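Dorkemari Twin-Arm Bench Cell

The Dorkemari cell is a two-arm workstation for put-away and retrieval of small goods at bench height. It is supplied by Jolgate to personal-care retailers, sample rooms and returns counters, where staff would otherwise sort bottles and cans by hand for most of a shift.

Each arm carries a parallel gripper. Either arm can work alone while the other holds clear, and changeover between the two takes 2 seconds.
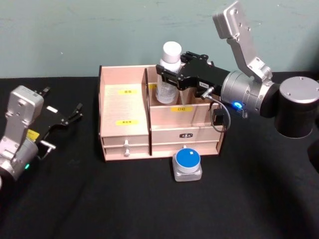
Right arm gripping a white bottle below the cap at the organizer. Left gripper open.

Storage locations are taught once per organizer and held in the Cocco controller, up to 278 per bench. Labels stay in the language of the site. Operators read them as they always have, and the controller refers to its own location table.

Mixed stock is the usual case. A bench may hold plastic bottles, spray cans and glass cosmetic bottles side by side, so grip width and force are set per item.

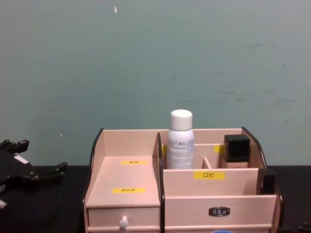 Force limits for glass are locked at supervisor level. All other item settings can be changed by the operator from the Dilemano panel.

Staffing: one operator can oversee two benches. At our first site the put-away role became an exceptions and quality role, with almost 20 hours of training per person. Arben Omerović, who runs that floor, asked for a 45 minute rotation between benches - this is now the default schedule.

Specifications current at August 31, 2021.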